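4 min read

How many demos for a switch-pressing task? (and do I redo the bad ones)

wristcam_wes
Okay so I've been teleoperating our arm for most of November, trying to get it to press one rocker switch on a power strip. I'm at 109 episodes. The policy I trained on them goes over to the strip just fine and then hovers like it forgot why it walked into the kitchen. Do I need more episodes or different ones? Half of mine were collected before I got decent at driving the thing, and they're full of little pauses right before the press.

plinth
Pauses, for sure. Your model is learning to stop there! I had the same trouble with drawer handles. I'd trim or toss every episode where you sat still, then see what you've got left.

frota_fan
Disagree with tossing. Trim the dead time, sure, but keep the wobbly approaches. If every demo is perfect it has no clue what to do when it's off by a bit. Are you using Navska to log? It has an idle filter, I just leave it on.

wristcam_wes
Yep, Navska, filter off (whoops). What about start positions? I've been parking the arm in the same spot every time.

Jumping in because I'm doing nearly the same task over at Trornmont. I start with the fingers closed and well to the right of the strip, so the first part of every episode is just finding it. Wrist view from my setup:

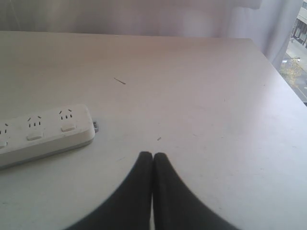 Jucélia Fagundes

I move the strip between episodes too, and sometimes let it run out of view on the left so the model sees only part of a socket or switch. I was stubborn about this and kept everything centered for ages, and my first 2 policies were useless the minute I nudged anything. Also, look at your lighting. Mine's next to a curtained window, so I record in the morning and again after 4 and mix them.

plinth
I'd wipe that table, there's a little dark sliver in the middle and a speck by the fingertips. Models latch onto that stuff.

Jucélia Fagundes
Only if it's in the same place every time! I'd sooner have crumbs that move around than a spotless table I can't keep spotless.

plinth
Eh. I still wipe mine.

wristcam_wes
Trimming tonight, then new start spots. Will report back.

Recent threads
Wenora leader arm drifts after warmup
Frota gripper pads, which ones last?
Labeling failed grasps: keep or drop
Navska export stuck at last episode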